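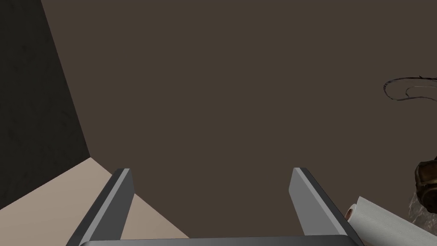 How long does a sourdough starter take to get going?
Mine took 16 days, and I'd plan on a couple of weeks before you bake anything with it.

I know the packet says a week. My kitchen in Lutville is drafty and I started in March, so the poor thing sat there looking like wallpaper paste for nearly 9 days before I saw one bubble. One! I called my friend Zinash Hadgu to tell her (she bakes every weekend and has the patience of a rock) and she told me to quit poking it and switch to rye flour. So I did, and by the next evening it had climbed halfway up the jar.

I named it Ela. My sister thinks naming flour and water is silly, but she also asked for a piece of it, so there you go.

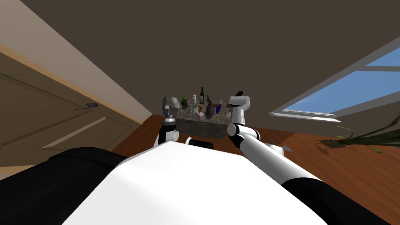 What I feed it

Equal weights of flour and water, once a day, after I throw out all but a big spoonful. I use rye for half and plain bread flour for the rest. If I'm not baking that week it goes in the fridge and I feed it when I remember. Last month I forgot completely and it had a gray puddle on top that smelled like nail polish remover. I poured that off, fed it 2 days in a row, and it came right back.

The first loaf was a brick. The second one was flat but tasted great with butter, and I ate most of it standing at the counter
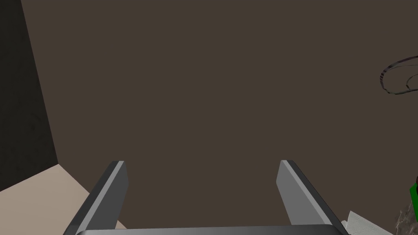

while it was still too hot to slice properly, so the middle was kind of gummy. I've gotten better about waiting. An hour at least, longer if it's a big round one. My crust still comes out too pale on the bottom and I'm going to try moving the rack down a notch next time.
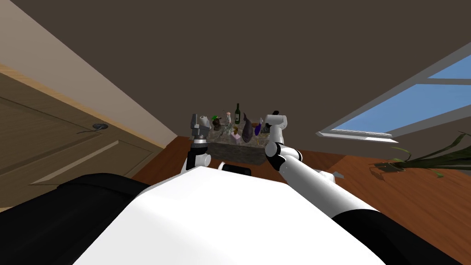
Two arms and a low table

Anyway, there's dough rising right now and I have to go fold it!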